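The Table at the Centre of the Reading Room

When the Kurian reading room reopened in June, its shelving had been reduced from 13 bays to six. The remaining floor was given over to low tables, on the principle that young children read best where a book can lie flat and be shared with a neighbour.
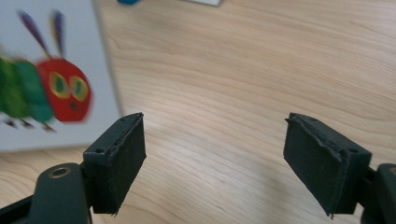
Kestulstead, June

Pale timber was favoured for its quiet colour. Against a blonde surface with a wavy grain, a white page and a green caterpillar with a round red face hold a child's attention without competition - a point the designers at Sumalar made early in their submission.

Board books form the core of the collection for children under three. The room holds 36 titles in this format, and each is wiped down and checked at the spine every Wednesday. Families may borrow up to six at a time.

The Wirkulik branch will adopt the same arrangement next year, with tables of a slightly greater height to suit its older readers.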